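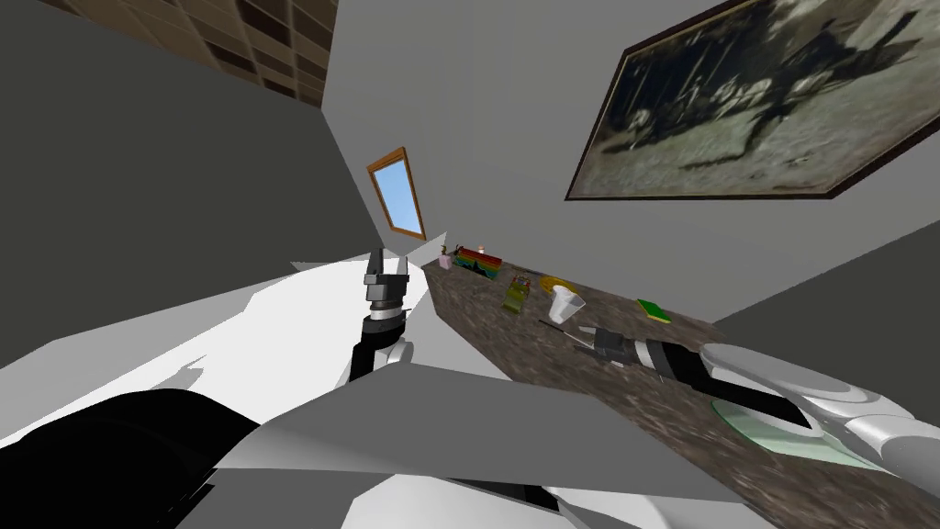
Figure 1. Simulated kitchen counter with both arms, thin dark utensil near the right gripper.

Progress report, August
Gripper and controller comparison, simulation stage
Prepared for Ghassan Khasawneh, Benedetti program office
Prepared by Kazimír Říha, Cukport

Status

Work is on schedule except for the contact model, which is covered under Problems. The kitchen layout is in regular use in the simulator and both arms can be driven from the same script. No spending outside the approved budget this period.

Work done

We compared two controllers on the same set of counter tasks. The first is the position controller we had at the start of the project. The second is the compliant controller from Ivisora, which lets the arm give a little when the fingers touch something. Each one ran 34 trials with parallel-jaw grippers on both arms, and the starting positions were the same for both controllers.

The tasks use ordinary kitchen items: a cup, a plate, a sponge and a thin utensil lying on the counter. The utensil is the hard one. It sits so low that the fingertips have to come down almost to the granite before they can close on it, and a small height error means either a miss or a hard push into the counter.

Results so far

On the cup and the sponge the controllers are close enough that we would not choose between them on those tasks alone. On the utensil the compliant controller is clearly better. The position controller stopped on a force limit in 4 trials, all on the utensil. The compliant one had no force stops, but it is slower on the approach, and the operators at Prerkovano noticed this without being told which controller was running.

Plates are still a weak point for both. The fingers can hold a rim once it is raised, but getting under it from flat is unreliable. We tried bringing the plate to the counter edge with one arm and taking it with the other. That works better and we will keep it in the task list as a two-arm task.

Problems

The contact model for thin objects needed retuning twice. With the earlier settings the utensil slid out of a closed grip in a way we did not believe, and we threw out those runs. They are not part of the trials reported above. The retuning cost us 3 working days.

We also found that the camera pose was being saved with the wrong roll value in some logs. Joint and force data are not affected. The export script has been corrected and the old logs are marked.

Next period

– Repeat the utensil task with longer, narrower fingertips.
– Run the two-arm plate task with both controllers.
– Move the compliant controller to the real arms at Prerkovano, at reduced speed to begin with.

Request

We need a decision on the fingertip order before the hardware runs can be booked. The drawings are with the program office. If the order is delayed we can start with the standard fingers – the utensil results would then have to be repeated later.

Trial logs and the corrected export script are in the shared project folder.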